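Mombridge Makers Forum > Automation > Faults and Failures
Thread: Drawer pulls and the Sarach width calibration -- fault or user error?
Started 2 Sep 2024

wattlebark
Our demos went to Drurklow for training and the policy that came back can't shut a drawer. Out of 100 trial runs it pulled the bottom left drawer clear out of the organiser 17 times, and in 2 of those it kept pulling till the whole cabinet went over and a jaw cracked. Sarach support reckon our demonstrations are sloppy. I reckon their gripper width signal drifts and the arm thinks it's let go when it hasn't. Keen to hear from anyone who has run the same kit on small plastic drawers.

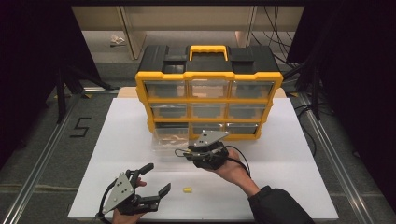
Re: Drawer pulls and the Sarach width calibration

permafrost_pete
I'd be slow to blame the hardware. Do you have anything that shows drift, or is it a hunch? Sarach's calibration is fiddly but I've never caught it lying to me. What I have caught is an operator who yanks. If half your demos take the drawer past its stop, the robot learns there isn't a stop.

wattlebark
More than a hunch. I re-ran the width calibration at the end of the day and the closed reading had moved on the right gripper. Left was fine. Fair point about the yanking, I'll go back through them.
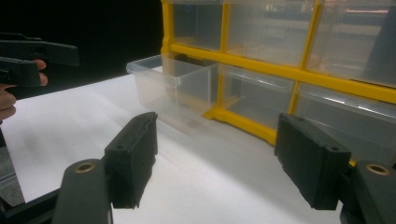 Right gripper view, bottom left drawer part way out, jaws open.

galah_logic
Does the reading move while you record, or only between sessions? Those are different faults. Between sessions is usually somebody picking it up by the jaws. During recording I'd be looking at the cable and whatever the jaws run on.

Also, 330 demos with the drawer always at bottom left? I'd want to see some from the other slots before I believed anything about that policy, good or bad.

wattlebark
330 all up, yes, and most of them bottom left. The supplier's guide said to nail one task first. I'm less impressed with that advice than I was in May.

As for when it moves, I don't know yet. We only calibrated at the start and end of the day. The part I can't explain is that the failures aren't spread evenly. They bunch up in the starts where both grippers come in low at the front of the cabinet.

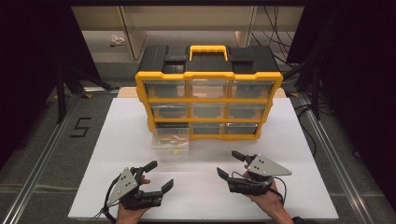 From those starts the arm closes, pulls, and then never sends a proper open. It commands a width that should be a release and the jaws stay pinched. If the policy was only copying bad technique I'd expect it to let go at the wrong time. It doesn't let go at all.

permafrost_pete
Or it never saw enough clean releases from that angle. You're describing a data gap and calling it a sensor fault. Amaral had the same argument running on their forum over a cutlery tray. Pages of it, everyone certain it was the encoder, and somebody finally swapped the grippers left for right and the fault stayed exactly where it was. Do the swap before you send anything back.

galah_logic
Agree on the swap, disagree on the rest. A closed reading that moves on one side and not the other is a fault whatever the demos look like. It may not be THE fault.

And can we talk about the cabinet going over? Why is there no force limit on the arm? A cheap plastic organiser should not be able to break a jaw. I wouldn't let anyone stand near that cell till it's sorted.

wattlebark
There is a force limit. It was set for the previous job and I didn't change it. That one's on me. It's turned well down now and the cell is locked while it runs.

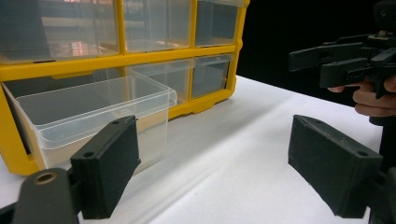 Second-row left drawer out, other gripper held off to the side.

slowfeed
Seconding the limit. I'd also clamp the organiser for the robot runs, though Pete will say you're hiding the problem.

permafrost_pete
You would be hiding the problem.

wattlebark
Swap is on for the next session, same starts, calibration check after each batch. If the fault follows the gripper it goes back to Sarach with the logs. If it stays put I'll re-record the releases and Pete can have his gloat. Will post the numbers either way.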